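**Thread: Can any of these things do chores yet? (home and small shop)**

*General Discussion > Robots and Automation*

---

**plultville_satish** wrote:

My brother-in-law runs a small furniture rental place in Plultville and he is convinced he'll have a machine folding and stacking tables within a couple of years. I do his books and I'd like to talk him out of setting money aside for it. Or be talked into it, if I'm wrong.

So, plain question. Leaving out robot vacuums and dishwashers, what household or shop chore can a machine do today from start to finish without a person standing next to it? I mean a chore the way you'd give it to a teenager. "Move that table to the other wall." "Empty the dryer."

Satish

---

**gulyas_bench** wrote:

Start to finish with no person, in a room that wasn't laid out for it? Very little. I have worked on packaging lines for most of my life and the machines there are wonderful, but every box comes down the belt facing the same way. Turn one box sideways and somebody gets a phone call.

A rental warehouse is closer to a line than a house is. If the tables are all one model and always get stacked in one spot, your brother-in-law doesn't need legs and hands. He needs a cart and maybe a lift.

---

**O_Fourie** wrote:

I'd push back on that a little. The cart answer was right ten years ago and it's still right if you have one job. What people want is one machine for a lot of small jobs, none of them worth buying a machine for. Carrying, holding the other end of something, fetching. Two-person jobs are where I think it gets useful first, because the person does the thinking and the robot does the lifting.

Table moving is a good case:
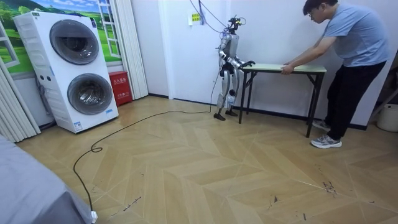

*Two-person carry, one end each. Robot on the left.*

Look at where the hands are. Both grippers are side by side on the short edge, which is how I'd grab that end too. The guy on the other end is holding it the same way. If you live alone and need to shift a table, that is real help even if it never learns to do anything by itself.

Oratile

---

**gulyas_bench** wrote:

There are cables going up to the wall and ceiling and another one across the floor. I'd want to know what each of them is for before I called it help. Also it's a folding table with nothing on it. I can carry one of those under my arm.

---

**O_Fourie** wrote:

You can. My mother can't. And I didn't say it was ready to buy, I said that's the kind of job to watch.

---

**sarita.k** wrote:

I clean houses for a living, 2 of us in the business, so I'll answer the original question from that side.

The floor is the easy part, and the vacuums do it fine as long as I pick everything up first. Picking everything up is the job. In most homes I spend more time deciding where things go than moving them. A sock under the bed could be clean, dirty or the dog's.

Laundry is the one customers ask me about. The washer does the washing. The dryer does the drying. Then somebody has to get it from one to the other, check pockets, pull out the sweater that can't be dried, and fold. If a machine could do only the first of those I'd recommend it to half my clients. There's a washer-dryer tower in that same picture, and I'd have been more interested in a robot reaching into the top drum than in the table.

On the table - the person is bending pretty far forward to hold his end. If I trained a new hire I'd tell them bend the knees. So who is matching whose height there?

Sarita Katiyar

---

**welington_m** wrote:

Fair point about the height. It's one picture, so I wouldn't guess which of them is leading or whether the table is going up or coming down.

I did some contract work at Vorley, where we tested an arm for putting parts in bins. We logged 3,123 picks in February. It was good at picks. What ate the time was everything around the picks: bin not pushed all the way back, light changed, somebody left a glove on the tray. We had a person on it the whole shift, and on paper that station was "automated."

That's my answer to Satish. Ask the seller how many people were in the room.

---

**Urmila_T** wrote:

Disagree with some of this. "A person was in the room" is also true of the first year of every machine I've used. My shop put in a Codon feeder and I babysat it for weeks. Now I check it at lunch.

Where I agree is legs. I don't see why a rental warehouse with a flat concrete floor would pay for something that has to balance. Wheels don't fall over. Legs are for stairs and thresholds, and for houses where you can't move the furniture to suit the machine.

---

**O_Fourie** wrote:

Houses are what I was talking about, yes. Satish asked about both.

Sarita, the dryer would be harder than the table, I think. Table edge is stiff and stays put when you squeeze it. A wet bedsheet doesn't have an edge you can count on.

---

**sarita.k** wrote:

I know what a wet bedsheet is like. That's why I want somebody else to do it.

---

**plultville_satish** wrote:

Thanks, this is more use than the brochures. A few answers to things people raised:

- Floor is flat concrete, one step at the loading door.
- He has over 200 tables, two sizes. Same brand mostly, some older ones with bad latches.
- Two part-timers do the loading now. Neither of them has complained about tables. They complain about the chairs.

I showed him Oratile's picture and his first reaction was "so I still need a guy." Mine was the same. If I'm paying for a person on one end I'd want the other end to cost less than a person.

---

**gulyas_bench** wrote:

Buy him two good table carts and fix the latches. Look again when the price of the other thing is printed on a web page and you don't have to call for it.

---

**Urmila_T** wrote:

Carts, yes. But ask the part-timers what's wrong with the chairs before you spend anything. Stacked too high, probably. That's a dolly.

---

**welington_m** wrote:

Seconding the dolly. Get one with a strap. Satish, what's the step at the loading door, one riser or a full curb? A curb changes which cart you want.

---

**plultville_satish** wrote:

One riser, maybe a hand high. I'll measure it when I'm over there Monday and post the number.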